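9/25/22

Sheets off, sheets on

Well, the bedroom finally got a proper going over! I'd put it off ever since we moved into Nanholm (flat 82, top of the stairs, my poor knees) and the bed was first on my list. The olive green sheet went on and of course it creased straight away, it always does, and I'm not ironing a sheet for anybody.

Folding is the bit I don't mind. Hold it up by the top corners, let it hang, give it a look over, then down onto the bed. The grey headboard still makes me happy every time I see it.

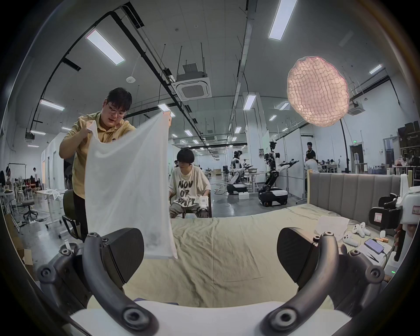

Left for tomorrow

The rest of the white cloths, then the wardrobe, which I'm dreading. I want a second set of sheets before November too, and I keep going back to the Zasari ones (still dithering over the colour). Tea now, and bed!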